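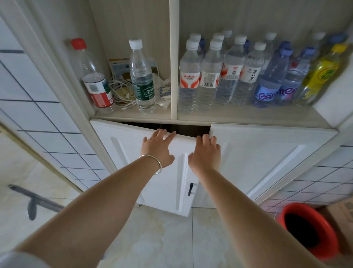 Why do we show a task with two hands if the robot will mostly use one?
Because the second hand tells the policy what to hold still, and we lose this if we teach with one hand only.

Home | Notebook | Parts | People | Log in

March, entry started 4:10 in the afternoon

Task for this round is "open both lower doors, then go to the next place". Azra Georgiou did the hand demonstrations and I kept the log. We planned 300 and we have 80 which I accept. I rejected 21, almost all for the same fault: the person begins to pull before the fingers have settled on the door. For a human this is fine. When we replay it on the Drurbridge arm, the gripper closes on air and the door stays where it is.

New rule from me: stop one full second on the door, then pull. Azra says it feels very unnatural and I agree with her, but the replay is cleaner. On the six trials with the pause, the Vincze retargeting gave no wrist jump at all. I want more trials before I believe it.

Second problem is the walking part between two tasks. The hands have nothing to do there, and the tracker still wants to see them.
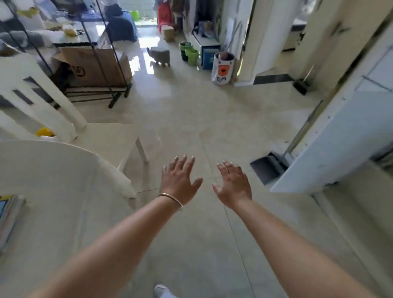

So for these parts I ask to keep the palms down and the fingers open, and I mark the segment as "transit" in Trasura. Before, we cut transit out completely. Then the policy did not know how to finish one task and start another, it only stopped in the middle. Now I keep it, with lower weight. The value of the weight is a guess, please don't copy it to the other project.

Remote control comparison: same doors, with the Flikwood handles. Much slower, and the operator gets tired in the shoulders. But the forces are real forces of the robot, and from hand data we don't have them. I would like to mix both. Ratio not decided.

To do: check clock offset between left and right wrist, ask Azra for her notes on the rejected trials, charge the Flikwood handles.

Recent entries
- Trasura export loses the segment names
- Drurbridge gripper pads, second set
- Vincze retargeting, wrist limits
- Flikwood handles: dead zone too wide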